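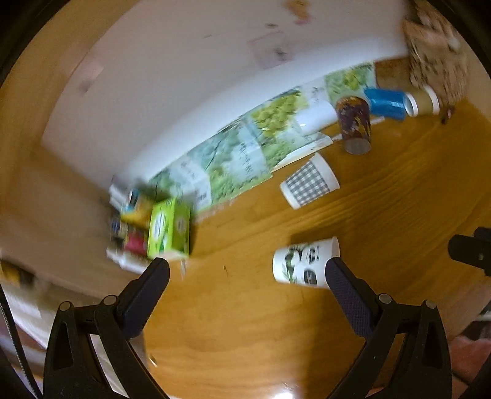

We moved to Proltovitz in November and I still can't work out the rules for having people over. At home you say "come by on Saturday," you put out chips, people stand in the kitchen. We've been to four apartments so far and every single time there was a tablecloth, a proper cake, coffee in the good china, slippers waiting by the door, and everyone in a nice shirt. On a normal afternoon! Then it was our turn and I went the American way, with paper cups, the kind with a panda and bamboo leaves printed on the side, and I could feel the temperature in the room drop. Nobody said a word. One neighbor quietly drank half of hers and asked if she could help me "find the cups." Is this a Proltovitz thing or a my-building thing? And how do I recover?
Posted by twosuitcases, February 8, 2019

Not just your building. I've been here nine years and the first time I hosted I served soda straight from the bottle. People brought it up for months. Guests are a big deal here, and the older the guest, the bigger the deal. You don't have to own the fancy stuff. Get a plain white set for 500 at the Lamrani market (go to the back rows, the front rows are for tourists) and you're covered for life.
Posted by harborside_k

I'm going to disagree a little. I grew up here and I think half of this is in the heads of foreigners. My friends and I drink out of whatever is clean. My grandmother would faint, sure, but she'd faint about my haircut too. If your neighbors are under 40 they probably didn't notice a thing.
Posted by onionsoup

Onionsoup, with respect, you live in Cova. Half of Cova is students. Try it up in Drulard and see how you do. My mother-in-law keeps a glass cabinet that gets opened for guests and for nothing else, and she has opened it for the man who reads the gas meter.
Posted by harborside_k

Ha, okay, the gas meter thing is real. Ours gets cake.
Posted by onionsoup

What did you serve to eat? I'd worry about that a lot more than what the coffee was in. Store cookies on a plate are fine, store cookies in the box are a crime. And did you ask three times? You have to offer seconds three times. They say no, no, and then yes. If you stop at the first no they go home hungry and think you're cheap. Took me a whole year to catch on, I was starving people left and right.
Posted by rye_and_rain

Oh no. I asked once. I asked ONCE and then I cleared the plates. This explains so much about the way they left. For food I did brownies and a bowl of pretzels. The pretzels weren't touched, the brownies went okay, though one man ate his with a knife and fork and looked like he was doing his taxes.
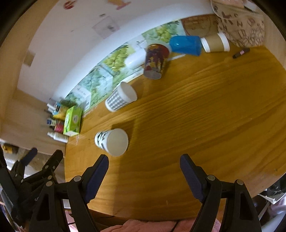
So I'm thinking of a do-over in a couple of weeks, same neighbors, and this time with a cake from the bakery by the 23 tram stop. My question is whether inviting them again so soon is weird. It's their turn, technically. I don't want it to look like I'm apologizing, even though I completely am — and my husband says to leave it alone and wait.
Posted by twosuitcases

Your husband is wrong. Invite them. Find an excuse, a name day or a new couch, anything. We once had people over for a rug.
Posted by rye_and_rain

I'm with the husband. If you go twice in a row they'll feel they owe you two, and then you're stuck in a cake war. My parents have been in one with the family across the hall since before I was born. Take something small down to the neighbor who helped, a jar of jam or whatever, and let her invite you.
Posted by onionsoup

Jam is good. Not flowers in an even number, please, that's for funerals. And if she hands the jar back later it won't be empty, so be ready to fill it again.
Posted by harborside_k

Okay, jam this weekend. Do I take my shoes off if I'm only standing in her doorway?
Posted by twosuitcases

Yes.
Posted by rye_and_rain

No, stay on the mat!
Posted by onionsoup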